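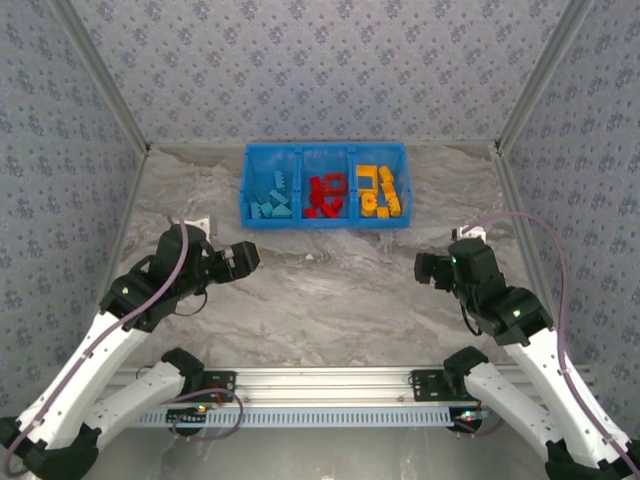

Chapter 4
From Page to Screen: How Manga Becomes Anime

Pick up the first volume of Hoden and read the opening rooftop chase. It takes 2 pages. There is one word of dialogue, a few speed lines, and a huge drawing of a girl in midair with her coat flying up behind her. You can read it in a few seconds, or you can stop and stare at that jump for as long as you like (most readers do!).

Now watch the same chase in the anime. Suddenly there is music, wind, traffic far below, and a voice calling from the next building. The jump is over before you can blink. Same story, same girl, same roof - and yet it feels completely different. Why?

That question is what makes adaptation such a joy to study, and we will spend this whole chapter on it.

Who controls the clock?

In manga, the reader sets the pace. The artist can nudge you along with small panels or slow you down with a full-page drawing, but your hand turns the page. In anime, the director holds the clock. A pause lasts exactly as long as the director wants it to, and everyone watching sits through the same silence.

Keegan Pelletier, who drew the storyboards for the Vurberg series, calls this "borrowing the reader's thumb." When Pelletier adapted the farewell at the train station, a single wordless panel grew into a long, quiet shot of the platform. Some fans of the manga loved it. Others felt the moment had been stretched too thin. We will look at both versions in Section 4.2, and you can decide for yourself.

Filling in and cutting out

Hekesness ran for 339 chapters, and its anime had only 100 episodes to tell the story. Whole side plots had to go, including the lighthouse arc that many readers name as their favorite. Tsoukalas had the opposite problem: the anime caught up with the manga, so the writers made up new adventures while the artist kept drawing. Episodes like these are known as filler, and some of them are wonderful.

Before you read on

Choose a manga you know well that has also been animated. Reread one short scene, then watch it, and jot down every change you notice, however small. Keep your notes handy for Section 4.1.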